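How to Get Tea Stains Off Old China Without Ruining It

Every few months somebody shares a miracle paste for stained plates. I have tried most of them and I trust very few. Half are baking soda with a new name, and the other half will strip a gold band before you've finished rinsing.

First, check what you have. A pattern under the glaze feels smooth when you run a fingernail across it. If you can feel the edge of the color, it's on top, and you should stick to dish soap and a soft cloth. The tips at Cledby never mention this, and I wonder how many plates that has cost people.

For glazed china with no cracks:

1. Wash in warm water and let it dry.
2. Mix 5 teaspoons of baking soda with a little water until it holds together.
3. Rub it on with a fingertip in small circles. No scouring pads, whatever the package claims.
4. Leave it for 8 minutes, then rinse.
5. Repeat once. If the stain hasn't budged by then, a third round probably won't help.

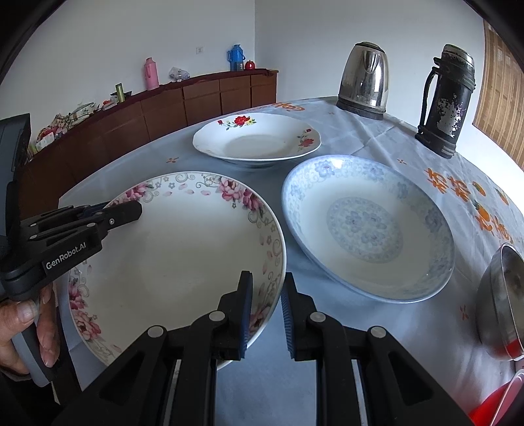 White plate with a pink peony rim.

Skip the bleach. It can creep into fine cracks and make things worse. As for denture tablets, I've had one good result and several that looked exactly like the plate I started with.

Dry everything before stacking, and put a paper towel between plates.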